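## 7 Seating and Clearances in the Living Room

Seating takes up more floor than any other item in a domestic living room, and it is normally placed first. This chapter deals with the space that seats need around them, and with the order in which a furnished plan is drawn. Storage and lighting are left to Chapters 8 and 9.

Two terms are used throughout. The *footprint* is the area of floor covered by a piece of furniture. The *clearance* is the free floor needed to use it – to sit down, to stand up, or to walk past. In the worked plans for the Clidby flat, the seat depth is 60 cm and the longest sofa back is 2000 mm. Dimensions on drawings are given in millimetres; those in the text may be in either unit.

A corner sofa is drawn as two rectangles that share one corner. The shared area is counted once. Mistakes at this step are common, and Exercise 7.2 returns to them.

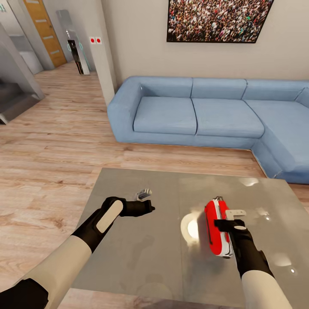

*Figure 7.1 An L-shaped sofa with a corner chaise and a low table.*

The low table is added after the sofa, and its clearance is measured from the front edge of the seat. Section 7.1 begins with the straight sofa. The method follows Guerreiro and Negussie, whose notation is set out on page 183.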